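How to set up a drop zone by the front door (even if you don't have a hallway)

Our place in Jomdale opens straight into the lounge. No hall, no cupboard, you just step over the threshold and you're standing next to the couch with your keys in your hand. For years the keys went wherever the hand went. I finally fixed it last October and it took one afternoon, most of which I spent looking for the tape measure.

Start by watching where everything lands already. Don't tidy for a few days (my favourite step). In our case it was shoes behind the door, mail on the arm of the couch, sunnies absolutely anywhere. Whatever you build has to go near the spot where you dump things now, or you'll walk straight past it.
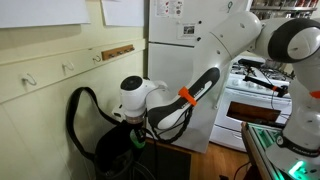 White arm with the orange clip, cables looping underneath.

Next, measure the wall, and measure it with the door open! I had 102 cm until I swung the door back, and then I had 73. Mark the edge of the swing with a bit of masking tape on the floor and leave it there until you've finished. Check for power points and skirting too, as a table that sits flush in the shop won't sit flush against a chunky skirting board.

Give the floor a proper clean while it's bare. Vacuum first, get right into the corner with the crevice tool, then mop with hardly any water and let it dry before you put anything down. If you're on floorboards, stick felt pads on every leg now — you will not crawl back under there later, I promise.

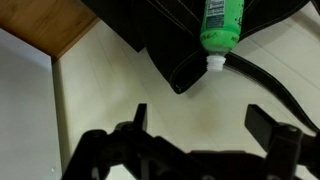 Open gripper, pale floor behind.

Now the furniture. You want one small surface and that's it. I started with a lovely long console I found in Bulora for $80, and within a fortnight it had a toolbox, two library books and a bag of lemons on it. Big surface, big pile. I sold it to my neighbour Jarlath Breathnach, who has an enormous hallway and deserves it. A little side table holds a bag and a bowl for keys, and when it's full you can tell.

Bags are the bit most people get wrong. A hook sounds great but a heavy tote swings about and marks the paint, so if you do go with hooks, fix them into a stud and keep them for hats and leads. 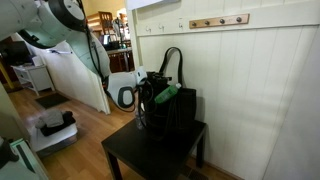
Light bags can hang, heavy ones need to sit on something. Same goes for school backpacks, only those want to be on the floor in a tub, as kids throw from a distance. Mine can hit a tub from the letterbox.

For shoes, set a limit and stick to it. We allow 6 pairs by the door and the rest live in bedrooms. A boot tray is worth having if you get muddy winters like we do, and an old baking tray does the job fine.

Last thing is the little daily stuff: sunscreen, hand cream, dog bags, a pen that works. Pop it all in one shallow basket and stand bottles upright with the label facing out so you're not picking up each one to read it. Have a clear-out when the seasons change and check the use-by on the sunscreen while you're there. 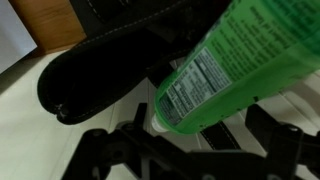 Green bottle with the white cap.

Give it a couple of weeks before you buy anything else. I moved our key bowl twice, once to the left of the table and once up onto the windowsill, and it's been on the windowsill ever since. Mail is still going on the couch. If you've cracked that one, tell me in the comments!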